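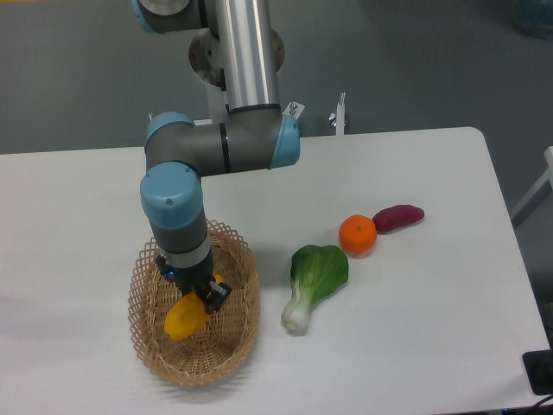
Gripper lowered into the wicker basket, with a bok choy, an orange and a purple sweet potato on the table.

Running a basket-picking demonstration at an open day

By Ghassan Moussa
April

Last updated: April, after the second visitor session

These are the working instructions for the produce table at the Porovus open day. They cover table layout, teaching the positions, the running order with visitors present, and the faults you are most likely to meet. They assume a single arm on a fixed mount, a two-finger gripper and a basket with an open top. They also assume that you have already commissioned the arm and can jog it safely. If you cannot, stop and read the commissioning notes first.

The cycle is simple. The arm moves over the basket, lowers the gripper, closes on an item, lifts it and sets it down on the table. An operator puts the items back and the cycle is repeated. One full session is 28 minutes, including the talk and time for questions.

1. Choosing the items

Use items with clearly different shapes and colours. Visitors follow the work more easily when they can name the thing being picked, and you can refer to it in the talk without pointing into the work area. A round orange, a long sweet potato and a leafy bok choy make a good spread. A yellow item shows up well against light wicker.

Check each item against the maximum opening of the gripper before the session. Measure across the narrow side. Long items can be picked if the fingers close across the width, so the wrist must turn to suit the way the item is lying. Leafy items should be gripped on the stalk. Gripping on the leaf gives a poor hold and the item swings during the lift.

Do not load more than three items into the basket for a public run. The picking routine will cope with more, but items at the bottom get pinned against the side and the cycle time becomes uneven.

2. Setting the table

Use a plain matte top. Gloss surfaces reflect the overhead lights and affect detection. Wipe it down and let it dry.

Place the basket to one side of the arm's base, leaving the other side free as the put-down area. The rim must be low enough for the wrist to clear it at the steepest approach angle you intend to use. Test this with the basket empty, at slow speed, with one hand on the stop button.

Fix the basket. A woven basket is light and will move if a finger catches the rim. We use two strips of Fomevar pad under the base. Double-sided tape also works but leaves a mark on the table top.

Route the cables along the edge of the table and away from the side where visitors stand. Leave enough slack for the full range of the arm and check it by running the outermost positions by hand.

3. Teaching the positions

Five positions are needed.

Home. The arm is folded back and clear of the table. It returns here between cycles and whenever the operator needs to reach in.

Above basket. The gripper is centred over the opening, fingers open, with at least 8 cm between the fingertips and the rim.

Search. The same height, with the wrist turned to match the item. The software fills this in, but teach a default so that the arm has somewhere safe to go when no item is found.

Lift. Straight up from the grip point, ending at the same height as above basket. Do not let the planner take a diagonal path out. It will catch the weave.

Put-down. A point on the clear side of the table. Teach three of these in a diagonal row so that items are not set down on top of one another.

Set the lowering speed to a quarter of the travel speed. Set the grip force by trial, starting low, and raise it until the heaviest item holds through the lift. Fresh produce bruises. If the same orange is to last all day, accept a slightly slower lift in exchange for less force.

Save the set under a new name before visitors arrive. On our controller it is job 1260. Lock it against editing.

4. Dry run

Run seven full cycles without visitors. Stay at the stop button throughout. Note any cycle in which:

- a finger touches the rim
- an item slips during the lift
- an item rolls after it is set down
- the arm pauses for more than a couple of seconds over the basket

One slip in seven is acceptable if the cause is known. Two or more means the force or the grip angle is wrong, and the session should not start until this has been put right.

Round items will roll if released too high. Lower the put-down point until the item is resting on the surface before the fingers open.

5. Running the session

Mark the visitor line on the floor with tape, outside the full reach of the arm, and not just outside the path used in the job. Two staff are needed: one operator at the controls and one speaker. The operator does not answer questions while the arm is moving.

Start with the arm at home. The speaker explains the order of movements before anything happens. Then run one cycle at half speed without commentary. People look at the arm and do not listen during the first cycle, so anything said at this point will have to be repeated.

Run the second cycle at normal speed and describe it. Suitable points are the change of speed as the gripper goes down, the turn of the wrist to line up with the item, and the straight lift.

For the third cycle, let a visitor choose an item. The operator enters the choice. Visitors do not use the controls.

When reloading, send the arm home, press the hold button and confirm that the hold light is on. Only then reach over the table. Follow this order every time, including when the queue is long.

6. Faults

Item not found. Usually lighting. Close the blind on the window side and run the search again. If the item is lying under another, move it by hand with the arm on hold.

Grip closes on nothing. The height is wrong or the item has moved since the last search. Repeat the search. If it happens twice, check that the basket has not shifted on its pads.

Finger caught in the weave. Press stop. Do not try to drive out under program control. Open the gripper by hand control, then jog straight up at the lowest speed. Check the fingertip pads before restarting. We fit Rirkari pads and keep a spare pair taped inside the controller door.

Item dropped on the floor. Press stop, pick it up, and replace it if it is split. Juice on the fingertips reduces the grip, so wipe them before the next cycle.

7. Closing down

Send the arm home, hold, and power down in the normal order. Remove all produce from the table and basket. Brush out the basket, as bits of leaf collect in the base. Wipe the fingertips with a damp cloth and dry them. Write the number of completed cycles and any faults in the log, and unlock the job only if it needs to be changed for the next session.

Comments (3)

Kumarasinghe
Followed this for a school visit. The straight lift matters more than I expected. Our planner kept cutting the corner and dragging the basket along until I forced a vertical move. Might be worth giving a figure for the lowering speed as well, as not all controllers work in fractions.

pt_bench
What do you do about the bok choy going limp? Ours would not hold by the stalk after lunch.

Ghassan Moussa
Keep a second one in the fridge and swap at midday. On the speed, it depends too much on the arm for me to give one number. Start at the lowest setting and go up until the fingers begin to push items aside, then come back one step.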